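From the Back Row: Bindport

I finally caught up with Bindport on 25th February, at the late show at the Forsyth, and I've been humming the score ever since. If you missed its first run last July (I did, I was moving house), please don't miss it again!

It's a smuggling picture, more or less. A ferry pilot agrees to carry one crate across the bay, the crate goes missing before the first reel is out, and for the next hour and a half everyone in town is lying to everyone else. I lost track of who had the crate twice and didn't mind at all. The middle stretch, with the pilot hiding in a cannery while two crooks argue over lunch right below her, had the whole row behind me giggling. 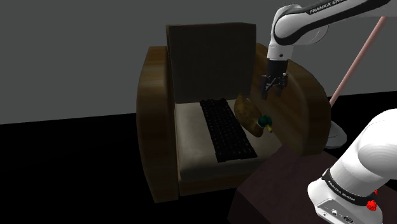

The chase along the breakwater is the part people will tell you about, and it's terrific, but I liked the quiet stuff more. There's a scene in a ticket office that runs maybe five minutes with hardly a word spoken, just a clerk stamping forms and the pilot trying to read one upside down. I could have watched another 20 minutes of it.

My one gripe is the ending. The film wraps up, then wraps up again, then throws in a wedding, and by then I was hunting for my coat.

The Forsyth has 692 seats and roughly 40 of them were filled, so there's plenty of room for you. Bindport plays through the end of the month, late show only. After that it's Loremau, the one about the lighthouse thieves, which I've seen before and will happily see again. Bring a sweater, the balcony is chilly.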